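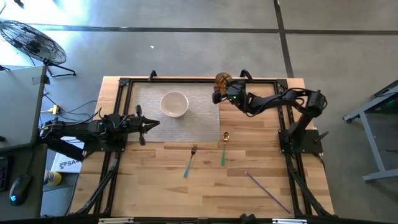 3.2 Materials and table setting

The study was concerned with the individual place setting, which we define as the set of objects laid out for one person at one meal, together with the surface that marks out that person's part of the table. Earlier work on domestic dining has tended to treat the table as a whole and to record who sits where. Much less has been written on the smaller arrangement in front of each diner, although it is there that most of the handling takes place before anyone eats.

All settings were prepared on a light wooden tabletop of butcher-block construction. No tablecloth was used. The bare wood was kept in view on every side of the placemat so that an object could be recorded as on the mat, off the mat, or crossing its edge. These three positions are used throughout the coding scheme described in Section 3.4.

The placemat was rectangular, gray and woven, with a fine texture. During preparation of the materials, a patterned cotton mat was also considered. It was set aside when two members of the coding group, working separately, found it difficult to judge the edge of the mat against its printed border. The gray weave gave a plain ground against which a white bowl could be seen easily, and it lay flat without pressing.

The tableware consisted of a round white ceramic bowl, an amber-brown translucent glass cup, and utensils that included a fork and a spoon with matching teal-blue handles. The tines of the fork were silver in color and the bowl of the spoon was gold. This mixed finish was kept on purpose. Participants in the interview phase often described their everyday utensils as a collection built up over time, in which pieces agreed in one respect and differed in another, and a fully uniform set would have been closer to restaurant practice than to the households under study.

Figure 1. Place setting in an incomplete state, with the bowl on the placemat, the cup held tilted near the mat's top right corner, and utensils on the bare wood below.

3.3 Order of placement

Figure 1 shows the kind of intermediate state on which the analysis depends. The bowl is on the upper part of the mat, slightly to the left of its center. The fork lies diagonally on the wood, while the spoon is nearly vertical and just meets the lower edge of the mat. Under the scheme, the bowl is coded as on the mat, the fork as off the mat, and the spoon as crossing. The cup is coded as held and receives no surface position.

We use the term "anchor" for the object in relation to which the others are placed. In the present material the anchor was usually the bowl. Participants spoke of it as the thing that "goes down first" or that "tells you where the person is." One participant, who had worked for 9 years in a school dining hall, described laying out bowls along the full length of a table before any utensils were brought from the kitchen. At home she did the same, even when setting for one.

The anchor was seldom centered with any care. In most completed settings the bowl stood a little to one side, and participants did not correct it unless another object would not fit. Intarasuk's working notes from the pilot sessions in October make a similar point: people adjusted the utensils to suit the bowl and hardly ever the bowl to suit the utensils. We have kept her term "settling" for these small later movements, which include turning a fork parallel to a spoon, drawing a handle toward the table edge, and sliding a cup clear of the reach of the arm.

Cups presented a separate problem. A cup has no fixed relation to the mat in the households we visited. Some participants stood it on the mat above the spoon, others on the wood beyond the top right corner, and others left it wherever there was room. We therefore recorded the final position of the cup by corner and did not attempt a finer measure. Left-handed participants were asked to set the table as they would for themselves and then, in a second trial, as they would for a guest. The two arrangements differed mainly in the cup.

3.4 Coding

Each completed setting was coded for 7 features: position of the anchor, position of each remaining object, direction of the fork, direction of the spoon, spacing between utensils, overlap with the edge of the mat, and overall alignment. Direction was recorded as vertical, diagonal or horizontal with respect to the lower edge of the mat. A diagonal fork was not treated as an error. In everyday use many forks are set down at an angle and remain so until the meal begins, and to score them against a formal standard would have hidden the practice we wished to describe.

Coding was carried out by 2 readers using the Saltar sheet, a one-page form first drawn up for the Gokholm kitchen survey and shortened for the present purpose. The original form included entries for napkins, serving dishes and candles, none of which were needed. Where the readers disagreed, the setting was discussed and a joint code was entered – in practice, nearly all such cases concerned a handle or a spoon lying close to the edge of the mat.

Intermediate states were coded on the same sheet, with an added entry for objects still in the hand. They were not scored for overall alignment. A setting in progress has its own order, and utensils lying loosely below the mat may be waiting for a final position or may already be where the person intends to leave them. The two conditions cannot be told apart from a single view, and no claim about intention is made on that basis.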